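September 2020

Flalach is the kind of game you put on for ten minutes and then look up to find it's dark outside. Costello, the tiny studio behind it, has just added 17 new islands, and I've been sailing round them all weekend!

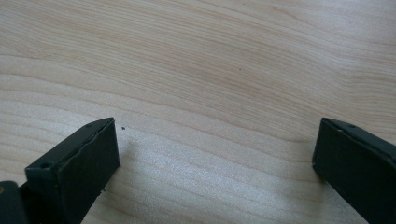
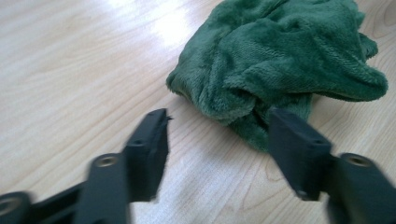

Pale wood tabletop, with a green cloth in the second picture.

My favourite is Skusel, a foggy little place where the fishing folk trade in songs (you learn them by ear, which is harder than it sounds). I've caught 647 eels there and still want more. The update is free, it runs far more smoothly than the spring version, and co-op for up to 3 players is due in November. I've already got my crew picked out.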